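Putting out a record this June. Eight songs, voice and one guitar, recorded in a house outside Vurkville. It's called Huaranga. Some notes on it here in a few posts, mostly for the people who asked at shows.

**2/**
All eight songs were cut live, singing and playing at the same time. I tried doing the guitar first and the voice after, and the timing went stiff. On the old songs I slow down before the last verse without planning to, and you can't match that later with headphones on.

**3/**
The guitar is a small-body Plavis I bought used in 2000. The top has a crack below the bridge that was glued before I got it. It buzzes a little on the low string when the air is dry. You'll hear it on track 3. I left it.

**4/**
Tunings, for those who play: tracks 1, 2 and 5 are standard. Track 3 is drop D. Track 4 is open G, capo 2. The last three are all in a tuning I got from playing along with a fiddle record, low to high C G C G C D. Use a heavier sixth string for that one or it flops around.

**5/**
The title song is the oldest. I had the tune for years with no words past the first verse. It's about a man who rides a bus to the end of the line to return a coat. There are five verses now. There used to be nine, and I still sing the extra ones if the room is small and nobody has to drive far.

**6/**
"Iren" is the one people ask about. She's not a real person. I needed a two-syllable name that I could hold on the second half, and that one sings well. The chords are just C, F and G, with an A minor in the bridge.

**7/**
Most of the singing was done in the kitchen. The living room had carpet and heavy curtains and my voice went dead in there.

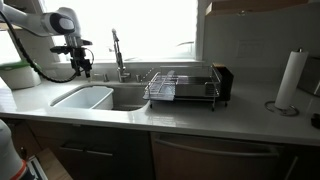

The kitchen takes on "Iren" and the title song are the ones I like best. I faced the big window and sang over the sink, with that long white countertop in front of me, and the hard surfaces gave the voice a short ring that I didn't have to add afterward. The daylight helped too, as I read the newer lyrics off a sheet and my eyes aren't good. If you record at home, try the kitchen before you buy anything. Turn the refrigerator off first, and put your car keys inside it so you remember to turn it back on.

**8/**
Format: CD and download. I had 282 CDs made. That's 100 for mail order and the rest for the merch table. No vinyl this time, the quote was more than the whole recording cost.

**9/**
The CD comes with a folded lyric sheet with the chords written over the words. Download buyers get the same thing as a PDF. If you spot a wrong chord, tell me. I already know about the one in verse two of track 5. It should be E minor.

**10/**
Mail orders go out the first week of June. Shows after that, small rooms mostly. I'll post the dates under this when the last two are settled.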